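Busy Walls, Busy Floor: Using Two Prints in a Small Space
Speaker notes
Semlow Home Crafts Day, Room 404, 8 Aug 2020
Talk length 40 minutes, questions after

Before starting

Sample books on the front table, open to the first marked page. Fern remnant rolled up next to them. Turn off the row of lights nearest the screen and leave the rest on, people will want to see the samples in their hands.

Handout is two pages. The shopping list is on the back of the second page. Tell them now so they don't copy it down during the talk.

Slide 1. Title

Welcome. This talk is for anyone covering a small space with print: a closet, a powder room, a display box, a deep shelf, the inside of a cabinet. The methods are the same. A box is easier because you can walk around it and start over cheaply.

Ask who has hung wallpaper before. Ask who has taken it down. If most of the room has hung paper, go quickly through slides 5 and 6 and spend the time on wrinkles.

Slide 2. What people get told

Usual advice is one print per room and everything else plain. It works and it is safe. If you like a plain floor, keep it.

I want to talk about the other case, where the walls have a print and the floor or the table has a different print. It can look crowded. It can also look fine. Most of the difference comes from three things you can check in the store: how dark each one is, how big the motifs are, and whether the lines are straight or loose.

Slide 3. The example

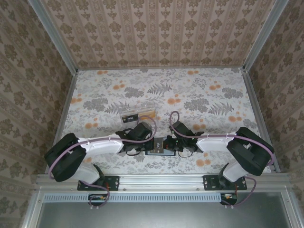
Damask on three walls, botanical print on the floor, aluminum posts between the walls.

Give them a minute with this one before talking.

Walls first. Beige and brown all the way around. The back wall has vertical stripes with the damask motifs repeating on them. The side walls are the same brown on beige. This is a formal pattern, the kind you would expect in a dining room.

Then the floor. Pale, white and gray, ferns and leaf clusters, and orange blossoms scattered over it. Loose drawing, lots of background showing.

On paper these two don't belong together. One is stiff and regular, the other wanders. Ask the room whether it bothers them. When I have asked this before, the answers split. Don't argue with anyone, just ask what they would change. Usual answers are a plain floor or plain side walls.

My own view: the walls and the floor read as separate surfaces because one is mid-brown and the other is close to white. Squint at it and you get a darker wall and a light floor. The pattern drops away and the two tones are left. If both were mid-brown you would lose the corner where they meet.

The orange helps too. It is a warm color and so is the brown. With blue blossoms on the same floor I think it would be a harder match.

Slide 4. The squint test

Stand back ten feet. Half close your eyes. You should be able to say which surface is darker without thinking about it.

Phone version: take a picture and turn it to black and white. If the wall and the floor come out the same gray, change one of them.

Pass around sample book one. Marked pages are Pridetti 1624 (brown damask on beige) and the gray fern after it. Have people lay the remnant against the page. Then turn to the green damask, which looks different enough in color but comes out the same gray as the dark fern. Good one to let them find for themselves.

Slide 5. Walls

Measure height in more than one place. Cut long and trim at the bottom.

Back wall goes first. It is the one people look at, and stripes will show every error. Hang from a plumb line in the middle and work out to both sides. Don't start from a corner. Corners are seldom straight and a stripe that starts crooked stays crooked.

Side walls next. With a damask, match the motif at eye level and let it drift at the top and bottom if it has to drift somewhere. In a box, eye level means the height where you will look in, so sit or stand in your normal spot and mark it with tape.

Where the pattern meets at the corner you have two choices.

Wrap it around, with a small overlap. Good for bedrooms and closets.

Or stop each wall at the corner and cover the joint with a strip. Go back to slide 3 here and point at the posts. They are silver aluminum and they run down both corners. A strip like this means the side pattern and the back pattern don't have to line up at all. It also gives the eye a break between stripes and no stripes. Wood trim does the same job. Painted trim does too, but paint it before it goes up.

Paste: follow the label. I use Nunov for heavy paper and a thinner mix for light paper. Peel and stick is fine for a box or a cabinet. For a bathroom I would not use it near the tub.

Slide 6. Floor or table surface

Three ways to do a printed floor in a small space:

Printed sheet laid flat and held at the edges. Quick, can be swapped out, will wrinkle.

Printed sheet glued down. Flat if you do it right. Hard to get back up.

Printed panel or tile. Costs more, stays flat, shows joints.

For most people here I would say lay it and hold the edges. A thin metal strip down each side looks neat and hides the cut. In a rented place it's the only one of the three I would try.

Cut order: roll it out the night before, print side up, books on the corners. Cut it an inch oversize. Dry fit. Trim last, with a new blade.

Direction matters even with a scattered print. Look at where the stems point. If they mostly run one way, have them run away from the person looking in.

Slide 7. Wrinkles and scale

A print forgives wrinkles better than a plain sheet does. A fine line drawing forgives them best, as there is always a line nearby to confuse the eye. Large flat areas of color are the worst.

Motif size is the other half. Look at a print from across the room and again from a few inches. From across the room the orange parts are dots. Up close you get petals and outlines, and the ferns turn into thin ink lines. If you are going to sit right at this surface, sewing or sorting or doing paperwork, you will mostly see the close version, so pick it for that.

Also put a real object on it before you buy. A solid color with a clear edge is easy to find on a busy print. Clear plastic and glass are harder, the pattern comes through and the outline gets lost. White paper on a white background print is the one that gets me. I have lost a receipt on my own table that way more than once.

Remnant goes around again here if there is time. Have people put their keys on it, then a pair of glasses.
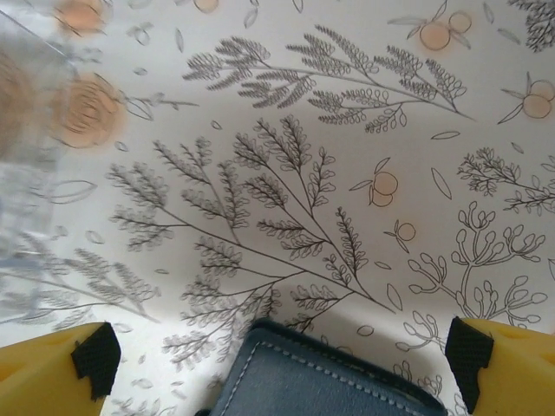
Slide 8. Picking small things to go on a print

After the last slide, stay on the slate blue for a bit. It is the one cool color against a white background with gray lines and peach. The stitching is light and runs along the edge, so the outline is doubled. You find it right away.

Also point out the rose. It is a large one, with swirling petals and a pale fill. One big motif among small ones is normal for a botanical. Decide where you want it before you trim. I would keep it off the center and away from the edges.

There is a slight wrinkle and slope to the surface as well. The ink lines carry most of it.

General rules for objects, read these out:

Solid colors before prints.
One shade that is not in the pattern.
Visible edges, such as piping, stitching or a rim.
Clear containers get a label or a colored lid.

For craft rooms I would go further and keep one plain tray on the table for pins, needles and anything white.

Slide 9. Cost

The Fourie fern and the Pridetti damask are both sold by the roll. Prices on the handout are from this summer and will change. Buy one roll more than you need if the pattern has a batch number, and check that the batch numbers match before you leave the store. The sample code for the fern is 3196 and people always ask for it, so write it on the board.

For practice, buy the cheapest roll in the discount bin and do the inside of a cardboard box. You will learn corners in one evening.

Slide 10. Mistakes I have made

Trimmed before dry fitting. Came up short along the back.

Hung the second strip upside down. Damask can look nearly the same both ways. Put a pencil arrow on the back of every strip, pointing up.

Bought the floor print from a screen picture. It came much yellower than I wanted. Order the sample.

Glued the floor before the walls were done, then dripped paste on it.

Used an old blade on the last cut. It tore a fern in half right at the front, where everyone looks.

Slide 11. Order of work

Read it through once, slowly. Also on the handout.

1. Samples of both prints, side by side, for a few days.
2. Squint test in daylight and again at night with the lamps on.
3. Back wall.
4. Side walls.
5. Corner strips.
6. Floor, dry fit, trim.
7. Edge strips.
8. Objects.

Questions

Likely ones:

Can you paint over damask? If it is stuck down tight, yes, with primer. Raised patterns will still show.

How do you clean a printed floor sheet? Damp cloth, no scrubbing on the ink. Try a corner first.

Does it work in a full-size room? Yes, but do one print on one wall to start and live with it for a while.

What about the ceiling? Plain. I don't have a good answer beyond that.

Is there a follow-up? Hands-on session in October, limited spots, sheet by the door. Bring a blade and a straightedge. Paste and rolls are supplied.

Collect both sample books and the remnant before people leave.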